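Trolurar questions, answered by the person who built it

Last updated Aug 17, 2021

I get a lot of the same emails about Trolurar, my little starter kit for making web apps in a visual builder, so I've gathered the answers on one page. If yours isn't here, write to me and I'll probably add it!

What do I get when I buy the kit?

You get a working app with login, user roles, a billing page and an admin area, all laid out as visual workflows you can open and change. There are 243 workflows in the current version, which sounds like a lot (it is a lot), but most of them are tiny and you'll never touch them.

Do I need to know how to code?

Not to get going. I'd say you should be comfortable with the idea of a database table and a query, and the rest you can pick up as you poke around. A bit of JavaScript helps later on, mostly when you want to format dates in some odd way.

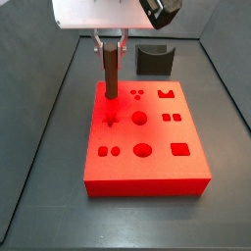
Which builders does it work with?

Right now it's Kosten and Ballus. I started on Kosten and I still do all my own client work there, so new features show up in that version first. Ballus usually follows a few weeks later. The two handle file uploads very differently and that's where most of my time goes, so please be patient with me on that one.

Can I move an app from one to the other?

Your data, sure. Export it as CSV and import it on the other side. The workflows have to be rebuilt by hand. I tried writing a converter once and gave up after 6 weekends of it.

How much does it cost?

It's $229, paid once, and you can use it on as many of your own projects as you like. Client projects are fine too. The only thing I ask is that you don't resell the kit itself.

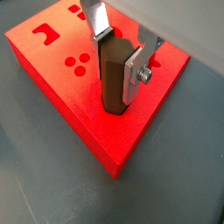 Where should I host my app?

I use Khumalo for mine and the setup guide is written with that in mind, but any host that runs Node and gives you a Postgres database will do. Pick a plan with daily backups. I learned that the hard way with a booking app and lost a whole afternoon of test data.

Will it slow down when my app grows?

My busiest app has more than 700 users and it runs happily on the second cheapest plan. When things do get slow it's nearly always a query inside a loop, so look there first. The admin area has a page that lists your slowest queries (it's under Tools, and I keep meaning to make it easier to find).

How do updates work?

You'll get an email with a download link and a list of the workflows I changed. Make a branch, drop the new files in, and compare before you merge. The next big one is planned for October and it'll have the new permissions screen, which I'm pretty excited about!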